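**#410 — left gripper loses towel corner mid fold (towel task, student project)**
Opened by: Dorota Kurek
Status: open, was closed once

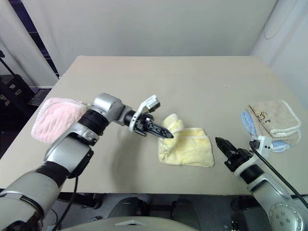 Left arm gets the corner of the yellow towel fine, lifts, then drops it on the way over. Not every run. Worse after lunch yesterday, no idea why. Right arm never gets to do its half so the whole fold times out.

Need this working before the Wornadville demo.

**Tried so far**
- restarted the control node, no change
- slower lift — better, still drops
- re-zeroed left gripper, no change
- swapped to the old policy checkpoint (579). Same thing, so prob not the training

**Teodor Górecki**
What's the close force set to? Last I saw it was way down from when we did the paper cups.

**Dorota Kurek**
checking

ok yes. Config still has the cup profile on left. Right has the cloth one. Changed left to match, restarted.

**Teodor Górecki**
Closing then

**Dorota Kurek**
Reopening, sorry. Held for a bunch of runs then dropped 2 in a row. Log says gripper reports closed both times, width reading is near zero, so I think its only got a thin bit of hem and slides off.

**Halina Malinowski**
Grasp point is too close to the edge imo. Wrist camera calibration on left is from before Terence took the bracket off. Did anyone redo it after?

**Terence Crabtree**
no. my bad. tightened it by eye

**Halina Malinowski**
Ok so redo that first pls, before touching force again. Calibration board is in the Szulc box. Save the old file, dont overwrite.

**Dorota Kurek**
Will do it tomorow first thing, lab closes soon. Leaving force on cloth profile for both arms.

To do:
- [ ] recalibrate left wrist cam
- [ ] move grasp point in from hem
- [ ] rerun yellow towel, then pink
- [x] cloth profile on left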